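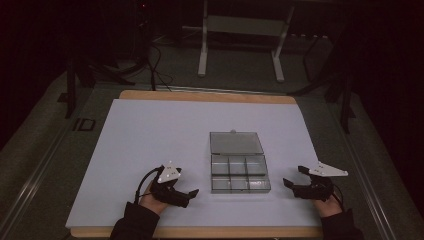 Murali Rajan repara relojes de pared y despertadores en un local de la calle que baja al mercado, con la persiana a medio subir hasta las 10 de la mañana. Aprendió el oficio en Turex, un taller que cerró hace años, y se quedó con parte de las herramientas y con los cuadernos de registro.

«En los cuadernos hay 508 relojes anotados», cuenta. «Marca, avería, piezas cambiadas y precio. Algunos clientes me traen el mismo reloj que ya pasó por allí, y lo busco antes de abrirlo».

Lo que más entra son despertadores Istus de cuerda, casi siempre con el muelle cansado o con aceite viejo. Rajan los desmonta enteros. «Hay quien echa una gota de aceite y lo devuelve. Anda dos meses y vuelve a pararse. Yo prefiero limpiar todo, y eso son unas dos tardes».

Una limpieza completa cuesta 95 euros, precio que no ha tocado desde diciembre. Reconoce que a veces el reloj vale menos. «Se lo digo al cliente. La mayoría lo arregla igual, era de su madre o de un tío. Otros se lo llevan como estaba y tampoco pasa nada».

Las piezas son lo más difícil. Durante un tiempo las pedía a Borkowska, que dejó de servir ejes sueltos, y ahora compra relojes rotos por lotes. El último traía ocho y aprovechó tres.

De momento no piensa coger aprendiz. «Vino un chico interesado, pero quería empezar por los de pulsera. Yo esos no los hago». Sobre la mesa le espera un carillón Ekgate que da las horas con retraso, y quiere tenerlo listo antes de cerrar por vacaciones.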